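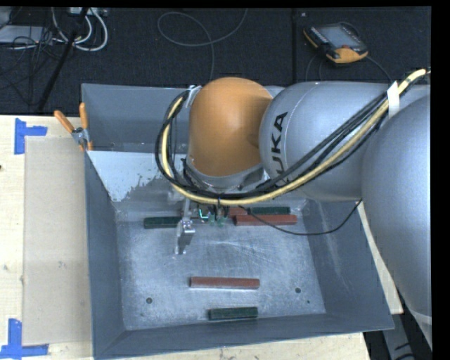

Mornings Without Meetings: How It Went

Dratier staff newsletter, 23 October 2026
By Leonor Abreu

In January we banned meetings before noon. You may remember the announcement, as it was made at a meeting, at nine in the morning, and ran long.

I was asked to write up how it has gone, on the grounds that I complained the most beforehand. Fair enough. I had a standing call with the Ilton office at 9:30 that I was fond of. It had no agenda and I usually drank my coffee through it with the microphone off. I now drink my coffee at my desk like everyone else and I am told this is progress.

The old calendar

Before we started, Sajib Ranasinghe went through the shared calendar and listed every recurring meeting that fell before noon. He found 21. He then wrote to whoever had set each one up and asked what it was for. Most people answered the same day. A few answered with a question of their own, usually "Am I still running that?"

My favorite was a half hour called "Sync (new)." The old Sync had been deleted by someone who has since retired to Buvanthorpe to raise geese. The new one had been going for years with the same four attendees, each of whom believed one of the others had asked for it. They were all a little sad to see it go. I believe they have lunch now.

There was also a weekly review of the Cordeiro account, which was perfectly healthy except that the Cordeiro account closed last year. In its final months the review had turned into a pretty good discussion of the parking lot.

Of the 21, we dropped 6 outright and moved the rest to the afternoon. You will see the flaw in that plan, and we'll get to it.

What the mornings are like

Quiet. Strangely so for the first week or two. Several people told me they kept getting up at ten o'clock and walking to the conference room, then standing there. Hemi Partington says he went in twice, sat down, and got a surprising amount done before he remembered he had a desk.

The people who write things for a living (quotes, manuals, the long letters to the insurance company) took to it right away. If you've ever tried to write a letter to an insurance company in the gap between a 9:30 and a 10:15, you know you mostly write the greeting. Rosário Vilela in contracts finished the big supplier renewal ahead of its deadline for the first time since she joined us. She has asked me to say that she would not like this to become the expectation.

The people whose work depends on asking other people questions had a harder spring. A ban on meetings is easy to hear as a ban on talking, and for a while there was a lot of tiptoeing. One person in purchasing saved up all her morning questions on a sheet of paper and delivered them at 12:01 to a man holding a sandwich. Please don't do this. You can ask a person a thing before noon. If it takes longer than it takes to get a cup of coffee, put it in the afternoon.

We also had the loophole season. In the space of a month I was invited to a "huddle," a "touch base," a "stand-and-chat," and something Salvador Cardoso called a "working breakfast," for which I was asked to bring my own breakfast. If there's an invitation and a start time, it's a meeting. I don't care what it's called and I don't care whether there are chairs.

The afternoon problem

Here is where I'd like to be able to report that everything fit neatly into the time after lunch. It did not. The hours between one and three became something like the last gas station before the desert. The big conference room was booked solid by the second week. The small one was booked by people who wanted the big one. I attended a budget discussion in the stairwell, and I'll admit the numbers echoed impressively.

Two things helped. The first was that Sajib made every afternoon meeting default to 25 minutes in the calendar. You can still make it longer, but you have to change it yourself, and it seems that most of us would rather finish early than click on a menu. The second was that people began to turn down invitations. This used to be considered rude here. Then one afternoon somebody in accounts declined a meeting with the note "I don't think you need me, but tell me if I'm wrong," and she wasn't wrong, and word got around. I have since received that same note from 5 different people. I'm choosing to see it as a compliment to my meetings, which are so clear that they can be missed.

What you told us

We sent around a short survey in the summer and got 46 replies, which beats the survey on the holiday party and the one on the holiday party survey. A large majority want to keep the mornings as they are. The complaints were mostly about the afternoons, and a good number were about the thermostat, which we hadn't asked about.

A selection of the comments, with names left off:

"I get more done by eleven than I used to by four. I have not told my manager."

"My afternoons are now one long meeting with different people in it."

"Can we do the same for email?"

"Could somebody please tell the Ilton office."

On that last one: we did tell the Ilton office. They were very polite about it. Their morning starts an hour after ours, so our noon is their eleven, and their own view is that they've been asked to give up nothing much in exchange for nothing much. We've agreed that calls with Ilton may start at 11:30 our time if someone over there asks for it. Someone over there has asked for it every week since.

The exceptions

People keep asking what counts, so I'm putting the list in writing. Job interviews can be in the morning if that's when the candidate is free. Customers can have any hour they like, as ever. Safety matters don't wait for noon. Birthday cake is not a meeting, though if slides are shown during the cake, it becomes one.

Everything else goes after lunch. If you think you have a special case, write it down in two sentences and send it to Sajib. He reports that about half of the special cases go away somewhere in the second sentence.

What happens next

We're keeping the quiet mornings through next year. The small conference room will get a door that closes, which I understand has been on the list for some time. There will be another round of calendar cleaning in January, and if your name is attached to a recurring meeting you should expect a friendly note asking what it's for. "We've always had it" will be accepted as an answer, but you'll be asked to come and say it out loud.

There was some talk of extending the ban to one whole day a week. Hemi is in favor, Rosário is in favor, and Salvador would like to discuss it over a working breakfast. We'll take it up in the afternoon. Comments to me, please, by email or in person, and if I'm at my desk with a coffee and my headphones on, go ahead and interrupt, there's usually nothing playing.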